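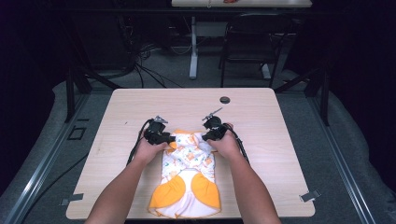 Zwischenbericht an die Förderstelle
Projekt: Kinderkleiderkammer Piltamley
Stand: 10. Januar 2021

Sehr geehrte Damen und Herren,

zunächst ein herzliches Dankeschön für Ihre Geduld und für die freundlichen Worte zum letzten Bericht, über die wir uns hier sehr gefreut haben. Seit September ist viel geschehen, und manches hat länger gedauert, als wir es im Antrag gehofft hatten.

Im Berichtszeitraum haben wir 396 Kleidungsstücke angenommen, durchgesehen und nach Größen sortiert. Davon sind 147 bereits an Familien weitergegeben worden, die meisten in den kleinen Babygrößen. Gerade die bunt bedruckten Sachen mit Tierfiguren sind schnell vergriffen — da könnten wir gut das Doppelte gebrauchen!

Das Zusammenlegen hat uns mehr beschäftigt, als man bei so kleinen Teilen denken würde. Ein Hemdchen ist rasch gefaltet, aber Höschen und Einteiler mit farbig abgesetzten Rändern verziehen sich gern, und dann passt der Stapel nicht mehr ins Fach. Wir legen inzwischen jedes Teil einzeln flach auf den Tisch, fassen es an der oberen Kante und richten es aus, bevor gefaltet wird. Das kostet ein wenig Zeit, die Pakete sehen dafür ordentlich aus, und die Eltern finden die richtige Größe ohne langes Wühlen.

Die 16 Regalfächer, die wir bei Kruger bestellt hatten, sind geliefert und beschriftet. Bei den Versandkartons von Nisosum warten wir leider noch auf den zweiten Teil der Lieferung; bis dahin packen wir in Taschen um, was einigermaßen geht. Die Kosten liegen im bewilligten Rahmen, die Belege reichen wir mit der Abrechnung nach.

Offen sind noch 19 Anfragen von Familien, die wir als Nächstes bearbeiten möchten. Außerdem wollen wir die Größen 86 und 92 auffüllen, dort klafft im Regal eine ziemliche Lücke.

Mit herzlichen Grüßen aus Piltamley
Das Team der Kinderkleiderkammer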